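Flamwood Suturing Project: What Went Wrong and What I Did About It

Where things stood in July

If you read my first report you know the plan was simple (ha). Get two arms to tie a row of interrupted stitches on a tissue sample, log everything, and see whether my tying routine could get through a whole closure without me touching the stop button. I named the control software Flamwood because I had to call the folder something, and the name stuck.

By July it was tying decent knots! Then it started pulling too hard. I'd be watching a throw come together perfectly well, and the right arm would just keep going, as if it had no idea the thread was already tight. Twice it lifted the tissue before I stopped it. On a sample that means a torn stitch and a bad mood. On anything alive it would be an injury, so my advisor told me to quit adding features and write this up as a safety fault. Fair enough.

How the fault shows up

It only ever happened on the cinch, the part where the wrap has been made and the two instruments are supposed to move apart until the knot sits down. Flamwood decides when to stop by reading the tension estimate, which comes from motor current and gets passed along by a little program I wrote called Skikadness. The wrap itself was never the problem, and neither was the approach. I spent a long time staring at exactly this part of the job, with three stitches already in and the thread wrapped on the right instrument.

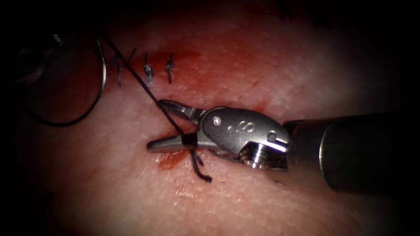 Black thread held in the right instrument's jaws, with the finished stitches to the upper left, in both views.

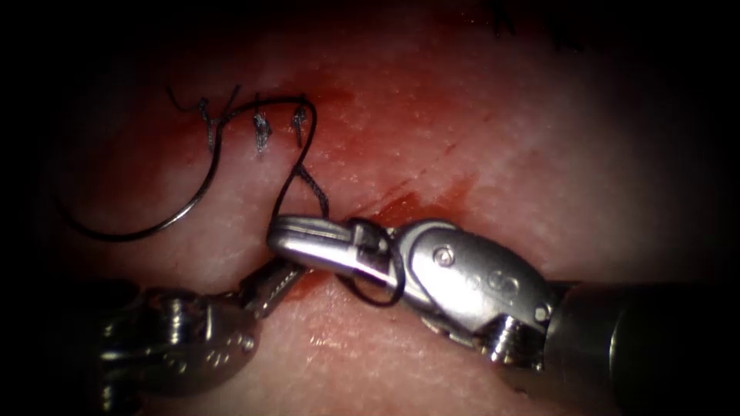 Chasing the wrong thing first

I was sure it was the cable drive in the right wrist. Worn cable, friction goes up, current readings get weird — it made a nice story and I wasted a lot of evenings on it. I swapped the instrument for the spare and got the same overpull on the second try. So much for that.

Next I blamed my tension threshold and lowered it. The overpull still happened, and now the good knots came out loose too, so I had two problems.

What it was

The log from the worst run finally gave it away. At line 1122 the tension value freezes, and it stays frozen, same number to the last decimal, for 283 milliseconds. The arm is moving that whole time. Skikadness was meant to send a fresh reading 1000 times a second, but whenever the log buffer filled up it stopped to write to disk, and Flamwood happily reused the last value it had. If that landed in the middle of a cinch, the arm thought the thread was slack and kept pulling.

So the safety limit was checking a number that was old. I never put a timestamp on the reading, which is embarrassing to type.

The fix

Logging now runs in its own process, on the old Egger computer at the end of the bench, so it can't hold up the tension readings. Every reading carries a timestamp. If the newest one is more than 12 milliseconds old, both arms hold position and the screen tells me why. I also added a hard limit on how far the instruments can separate during a cinch, whatever the tension says.

To test it I wrote a nasty little script, Osurari, that freezes the readings on purpose at random points. The arms held every time I ran it with the instruments in the air. I haven't repeated that with thread and tissue yet, and until I do I'm keeping my hand on the stop button.

Still open

Resuming after a hold is clumsy. Right now I have to back out and redo the throw by hand, and the thread sometimes slips off while I'm doing it. I'd also like a real force sensor on the sample mount so I have something to compare the current readings against. That's next on the list, if the parts budget survives.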